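# In praise of the dull quarter of an hour

I look after one small robot arm. There are bigger ones in the building, and cleverer ones, and when visitors come round it is always those they want to see. Mine sits on a bench at Cleltus, picks light things up and puts them down again, and I have grown fonder of it than is probably sensible. I have also grown rather stubborn about how it should be looked after, and I would like to set that down while the kettle is on.

My argument is a simple one. The gripper deserves more of our time than anything else on the cell, and it gets the least. We fuss over the software. We hold meetings about the camera settings. Then the part that touches the world, day in and day out, gets a wipe with a cloth when somebody remembers it.

When the arm came to us from Ultero it arrived with a setup guide of 215 pages. I read the lot over a wet February, in the evenings mostly, with a pencil. Four of those pages were about the fingers. Four! There is more in there about how to stack the packing crates. I don't say this to be unkind to Ultero, who make a decent arm and answer the telephone, but it does show you where people's minds are when they write these things.

So I made up my own routine, and it has hardly changed. First thing, before the cell is handed over to anyone, I close the fingers on a block of foam and leave them there while I have a good look. I look at whether the two pads come in square. I look at the pivots, and I put a fingertip on each link in turn (power off, please, and don't let anyone hurry you) to feel for play. A pivot that has started to work loose will tell your finger long before it tells the software.
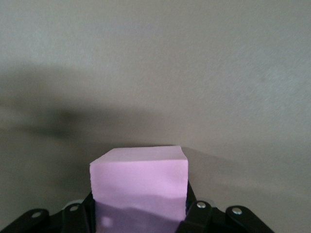
Foam is the thing to use, and I will argue with anyone about this. The people on the Stevutau line check theirs with a steel gauge block, and very smart it looks in its little case. But steel gives nothing away. You grip it, the motor reports that it has gripped, and you are none the wiser about how. Foam keeps a record. If one pad is coming in harder than its partner, or a touch twisted, you take the block out and there is the dent, deeper at one corner, as plain as a thumbprint in butter. It costs next to nothing, too, and when it is too battered to read you get another.

I will grant the other side its due. A foam block won't give you a number, and there are people upstairs who need numbers. Our logging system, Yazzie, wants a grip figure every morning, and it goes amber if the score falls under 95. I fill it in faithfully. I have even come round to liking the graph, which I never expected to say. What I won't do is let the graph stand in for the looking. We had a spell of dropped parts last winter when Yazzie was perfectly happy the whole way through, green from top to bottom, and the trouble was a pad that had crept round on its mount by about the thickness of a postcard. The foam showed it on the first squeeze. We had lost 3 shifts by then, all of them spent adjusting the software.

I do understand how it happens. A fault in the software can be chased from a comfortable chair, and there is a certain standing in being the one who finds it. Tightening a pivot is a job for someone on their knees with a small screwdriver and a bad lamp. It doesn't make much of a story afterwards. I have tried telling it at home and I could see eyes wandering to the television.

All the same, I would ask anyone setting up a cell of their own to put the time aside from the start, and write it into the day's work as firmly as the tea break. Fifteen minutes will do. Keep the block in a drawer by the arm where you can't pretend to have lost it. Write on the block with a soft pen which pad faced which side, or the dents won't mean much to you later. And let the newest person on the bench do the check with you as early as possible, while they still think the gripper is the interesting part. I have come to think they are right about that, and I'd be glad if we stopped training it out of them.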